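Section 5. House Rules for the Marker and Cup Task

Welcome back, and if you skipped Section 2 (the power-up checks), please go and read it first, I'll wait. What follows is the part of the Stundach bench guide that new operators ask about most, and it was last gone over on August 11, 2022, when we moved everybody onto the Wirine control software. The task itself is as friendly as they come: markers on the table, a cup in the middle, and the arm puts the one into the other. The rules around it matter a good deal more than the task does, so take your time with them.

5.1 Before the arm is enabled

1. Stand the mesh cup upright near the middle of the table, with its rim up and nothing inside.
2. Lay the markers flat on either side of it, caps on and pushed all the way down. A marker that has lost its cap goes in the trash, however much life it has left in it.
3. Leave a finger's width between neighboring markers, and a bit more if you have the room.
4. Draw the curtain across behind the table and let the hem hang down to the back edge.
5. Say "arm live" out loud, wait for an answer, and only then enable it. 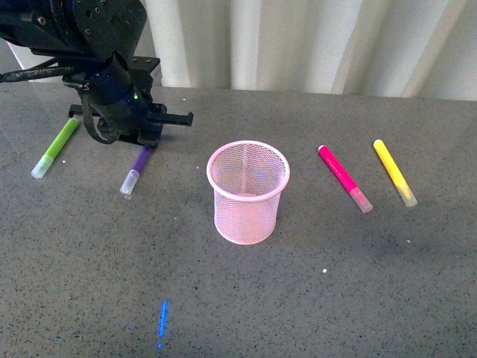 Step 5 feels a little silly when it's just you and one other person in the room, I know, but please do it anyway. The habit is what we're after, and it has to be there on the busy days too. If you are by yourself, the arm stays disabled, and you can use the time to catch up on your log.

CAUTION: Hands stay outside the work area whenever the arm is enabled, even if it has been sitting perfectly still. A paused arm is still an enabled arm. If something needs fixing on the table, disable first and reach second.

5.2 During a run

6. Start at speed setting 5. The scale goes up to 100, and there is no call for anything close to that on a tabletop job.
7. Move one marker at a time, and let the gripper open fully over the cup before you bring it away.

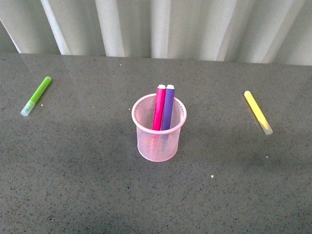

8. If a marker rolls, let it roll. Don't chase it with the arm and please, please don't grab for it yourself! Pause, disable, put it back by hand, call out again, and carry on.
9. Keep your eyes on the table and your other hand by the stop button. Phones go on the shelf with the Cludeo manuals.

NOTE: A marker that leans in the cup counts as placed, so long as its lower end is inside. One that is hanging on the rim does not count, and should be logged as a miss. We'd much sooner have an honest miss in the log than a generous success, and you won't be scolded for either one.

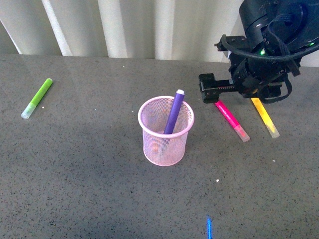

10. Watch the cables as much as you watch the fingers. Any loop should swing freely through the whole reach of the arm without catching on the cup or dragging things along the table. If it snags, stop the run and re-dress the cable before going any further.

5.3 Between runs

11. Disable the arm, then wipe down the table with a dry cloth.
12. Look over both gripper fingers. Light scuffing can be noted in the log and left alone. A crack, a wobble, or a loose screw means the arm is out of service until it has been checked.
13. After 200 runs, hand the bench over for its regular inspection, even if it seems to be behaving beautifully.

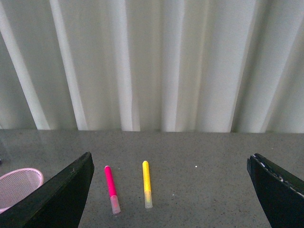
Lucinda Halvorsen wrote back after trying out these steps at the Tiêu bench, and asked us to be firmer on number 12: "Please tell people to look at the fingers with the arm disabled. It says so in the line before, but I had two operators read the lines separately, and they leaned right in." She would also like the out-of-service tag to hang on the stop button, where the next shift is bound to see it.

Both changes are good ones and we have taken them on, so please treat them as part of the rules from now on:

14. Finger checks are done with the arm disabled, every time.
15. The out-of-service tag goes on the stop button, with your name and the reason written on it. Only the person who did the repair may take it off.

For emptying the cup and putting the bench to bed at the end of the day, carry on to Section 6.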